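Moving again. Third time in five years if you count the sublet, which I do because I had to carry the same bookcase down the same kind of stairs. Writing this fast between loads of laundry so forgive whatever comes out.

Everybody asked how you pack up a whole apartment with one week's notice and a full time job. Badly. But I kept some notes on my phone and Usha Shetty said to put them up before I forget, so.

First thing, boxes. I used to get them free from behind the grocery store. Not doing it again. Half of them had soft bottoms and one smelled like onions all the way to the new place, and then so did my sweaters. This time I bought plain brown ones, all one size, and they stacked like they were supposed to. Forty of them. I thought that was crazy and then I ran out on the second night. 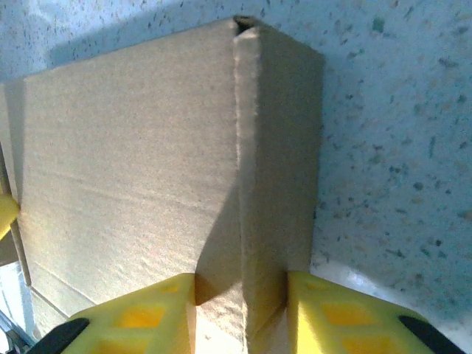

Treresville Weekend Walkers — Members' Blogs

(Yes I know this is meant to be a walking blog. There will be walking again once I can find my boots. They are in a box. I wrote "misc" on it.)

Which gets me to labels. Write on the side, not the top. Once they're stacked the top is useless, and I knew this, I have known it since the first move, and I still wrote on the tops of the first dozen or so because it's easier on your back. Then write it on two sides. Then do not under any circumstances write "misc". Every box I marked misc is still taped shut. Kitchen boxes were open within the hour.

Tape — buy more than you think. Buy the decent stuff. The cheap roll split down the middle every single time I picked it up and I spent a good part of Thursday night looking for the end of it with my thumbnail.

Books. Small amounts, always. I put all the hardbacks in one box and neither of us could get it off the floor, so it got unpacked and packed again at midnight. Books on the bottom, towels on top, done. Same with records if you have them.

Sang Tôn lent me a hand truck and that was the best thing anyone did for me all week. Sorry about the wheel. I will replace it.

OK the movers. I called two places. The first one wanted $357 for three hours plus extra for the stairs, plus something called a handling fee that the guy on the phone couldn't explain. The second was Gurevier, and they said $227 flat, stairs included, as long as everything was boxed and by the door when they showed up. Everything was not by the door. They were nice about it. Two guys, quick, nothing broken except a lamp I'd packed myself in a pillowcase so that one's on me.

Things I'd forgotten you have to do: change the address at the bank, at the dentist, for the car insurence. Call the electric company for BOTH places. Read the meter before you lock up. Take pictures of the walls and the floors when the place is empty, every room, inside the oven too. My old landlord tried to keep part of the deposit once over a stain that was there when I moved in and I had nothing to show him.

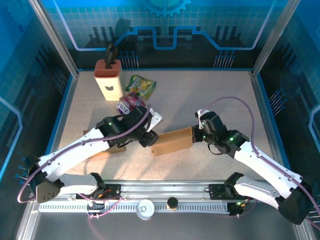
Treresville, 7 Jul 2024

Back again. Slept here now a couple nights. Adding the part I didn't get to.

The new place is smaller, more light, worse closets. The kitchen window looks right at the bakery loading dock so I wake up hungry at 5. Vasanthi Rai from downstairs came up with a plate of food the first evening and I ate it standing at the counter, the forks were still packed so I used a soup spoon. Best dinner of the month.

First night box!! I almost skipped this one. Sheets, toothbrush, phone charger, toilet paper, a mug, coffee, a knife for the tape. Mine rode with me in the car, on the front seat with a belt on. I forgot a light bulb for the bedroom, so add a light bulb. Also a shower curtain, if the bathroom needs one. Found that out at 6 am.

What I'd skip next time: bubble wrap. Used dish towels and t-shirts for nearly everything and all the glasses made it. Also those vacuum bags for winter coats. One of them let go in the hall closet and now I can't shut the door.

Still have 23 boxes to open. Doing two a night after work, that's the plan, started good and then last night I did none. Jagadeesh Annamalai says anything still taped up by November should go straight to the thrift store without looking. I'm not that brave. My passport is in one of them.

Also giving away the empties, flattened, they're in teh hallway by my door. Suqin Kang has first pick since she's moving at the end of the month, after that whoever wants them. Text me first, the buzzer doesn't work yet.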